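Ticket: Esau cell, two-arm table
Subject: Right gripper closing off center / arm stops on force limit
Opened by: Golnar Sharifi
Assigned: Khairul Raju
Priority: medium, was high
Status: open, monitoring

Friday 8:40, Golnar
Right arm stopping on force limit during pick. Left arm fine. Comes and goes, worse on narrow items. Error log says force limit, joint 6, nothing else useful. Restarted the controller, no change. Pictures are from the cell, Khairul please look.
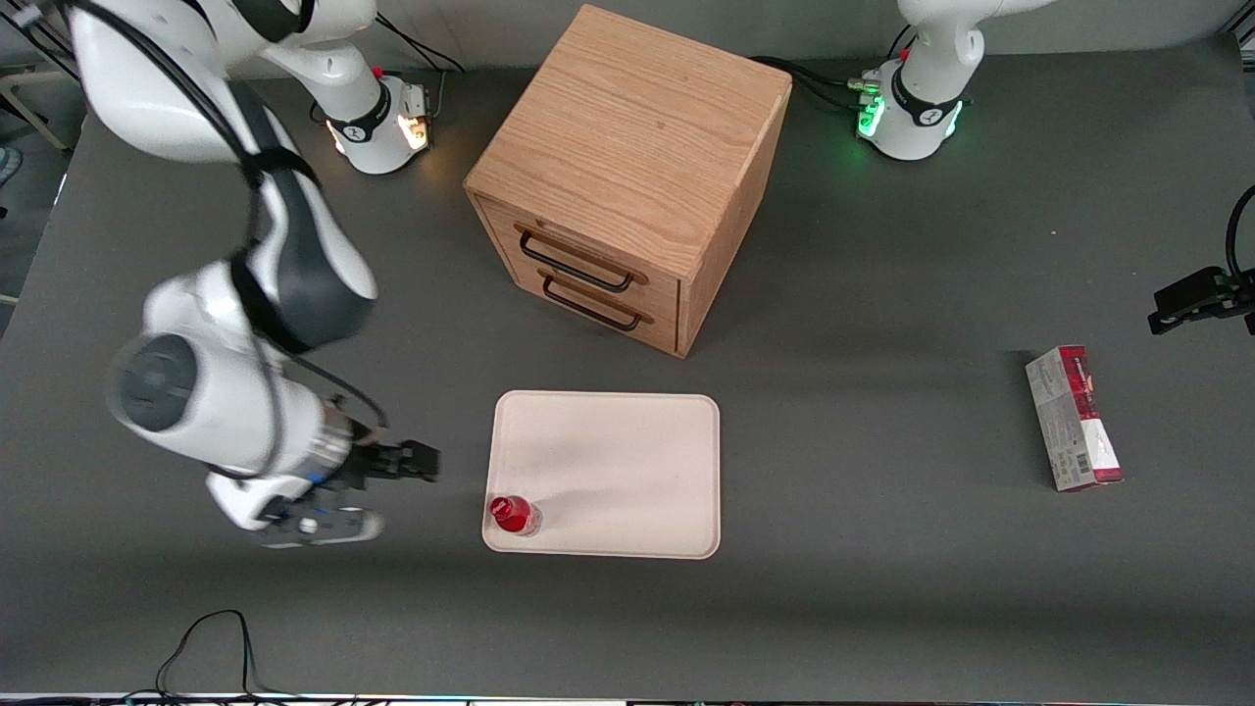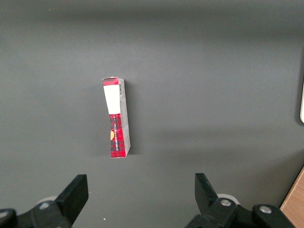
Attached: 1) table with both arms, cabinet and tray between them. 2) wrist cam, red plaid carton standing up past the open fingers.

9:05, Khairul
Got it. Before I come down, which grip program is loaded? Last I knew it was still the Ceteo one from before the finger change. Also did anybody re-zero after the fingers went on in May?

9:12, Golnar
Grip program is the Fidus one, version 19. Don't know about re-zero. Cengiz did the fingers.

9:30, Cengiz
I did the fingers on both. Zeroed left. Right I ran out of shift and wrote it on the handover sheet. Sheet is in the blue binder, or was.

9:34, Khairul
OK so right was never zeroed. Would fit. Coming down after the standup, pls leave it powered but in hold.

10:50, Khairul
At the cell. Done so far:
- hold on, both arms
- jogged right wrist by hand through full travel. No grinding. Slight drag near the end of rotation, see below
- opened / closed right gripper empty, ten times. One finger gets there before the other every time. Left gripper, same test, both meet together
- finger screws on right: pivot screw on one side took most of a quarter turn. Others tight
- pads look OK, some wear, not replacing

So one finger lands first, pushes the part sideways, other finger catches up late, and if the part is up against anything you get the force stop. Narrow cartons just tip over. Matches what Golnar has.

11:15, Khairul
Re-zeroed right gripper. Procedure, because it is not written anywhere I can find:
Hold. Controller page 2, gripper, service. Open full. Put the 6 mm gauge between the pads. Close at lowest force. When it stops moving press set, wait for the beep, open, take gauge out. Do it twice. Second time the number should not move more than a count or two. If it does, screws are loose, go back.
First pass offset was 21 counts. Second pass 1. Good.

DO NOT do this with the arm over the tray. Park it to the side first.

11:40, Khairul
The drag. Cable on the right arm is strapped too short at the wrist end, pulls when the wrist goes all the way round. Cut one tie, gave it a bit more loop, new tie loosely. Drag gone by hand. Somebody check it isn't snagging on anything at full reach, I only checked the tray side.

12:20, Golnar
Ran the carton pick, slow speed. No stops. Fingers look even to me. Going to normal speed after lunch.

2:10, Golnar
Normal speed. One force stop in the first batch, different to before: it stopped on approach, fingers hadn't closed. Rest were clean. Cartons, box and bottle all went.

2:25, Khairul
On approach means height. Table height in the program is whatever it was with the old fingers. New ones are longer. Who has the drawing?

2:31, Mojtaba
Me. Kordestani drawing, rev B. Will send. Cengiz also wrote the actual measured length somewhere, use that over the drawing, they were not cut very accurate.

2:50, Cengiz
Found the binder. Measured length for right is on the sheet, page is stuck to the one behind it. Photo sent to Khairul directly.

3:20, Khairul
Tool length updated on right only. Old value saved as right_tool_old, don't delete. Tested touch-down on bare table next to the tray, stops clear now with a sliver of daylight under the fingers. Golnar pls rerun.

4:45, Golnar
Rerun at normal speed, 480 cycles on the counter since reset. No force stops. Two misses on the bottle, fingers closed beside the cap. Not a stop, it just retried and got it both times.

4:52, Khairul
Misses are probably camera offset then. Wrist cam was off when the fingers were changed I think. Not touching that at 5 on a Friday.

4:58, Dragica
Fine to leave. Keep the ticket open till the camera is checked, new ticket for the left tool length since it presumbly has the same problem. Golnar can you print Khairul's zero procedure and put it in the door of the controller cabinet.

5:03, Golnar
Printed. Left arm ticket opened, assigned to Cengiz.

Still to do
Camera offset, right wrist: Khairul, Monday morning
Check cable loop at full reach, cabinet side: Golnar
Order two spare pivot screws plus threadlocker, we are out: Mojtaba
Move handover sheets out of the blue binder: Cengiz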